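Let the club robots be bad at things for longer

I help out at the robotics club at Clullar on Friday afternoons, and I have come round to a view that would have annoyed me when I started: we hurry the students towards success far too fast. This term's project is an arm that picks up small objects and puts them down somewhere else. It has a little camera at the wrist, and the students named the whole thing Flukurier after its first good grab (they still argue over whether it was luck).

They have 1,530 wrist pictures saved so far, and the original plan was to throw away every murky one and keep the pretty ones for the Caltance open day. I'm so glad they didn't! The murky ones start the best conversations in the room. Someone says "what's the blue thing?" and off they go, talking about focus and distance and how little a machine has to work with when something large is right up against its lens.

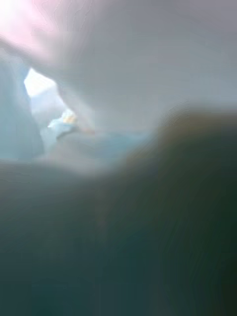 From the wrist camera: a small light blue object, out of focus, beyond something dark and very close.

You can't get that from a kit with a perfect instruction sheet. I've seen eight students crowd round one laptop over a picture like this, pointing, disagreeing, sketching where the arm might have been. That is proper engineering, and they're doing it before tea.

So my plea to anyone running a competition is to give marks for the logbook. Let a team bring its blurriest picture and explain what it tried next. I'd happily give up half the trophies for it, and I suspect a good many of the students would too, though the ones who built the gripper may want a word with me first.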